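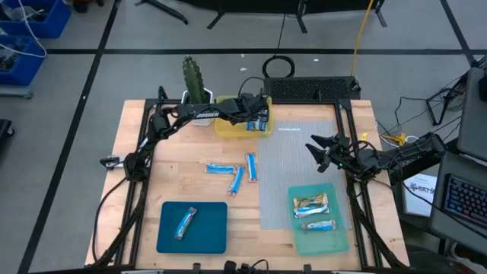 Fig. 4.1 Table with a yellow bin and a potted cactus

Chapter 4. What Is an Old Teacup Worth?

Sellers love the word "rare." Be slow to believe it. A cup marked Wemeck may be priced at $60 in one shop and $200 in the next, with the same chip in the rim. Age alone proves little, and a stamp under the foot can be copied.
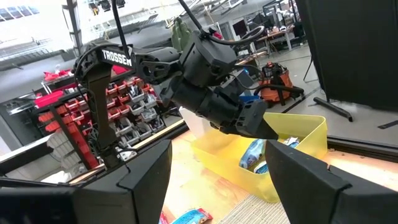 One reader of our last edition objected that price was beside the point, as she drank from her Helleo cup every morning and never meant to sell it. Fair enough. She had still paid $37 for the saucer.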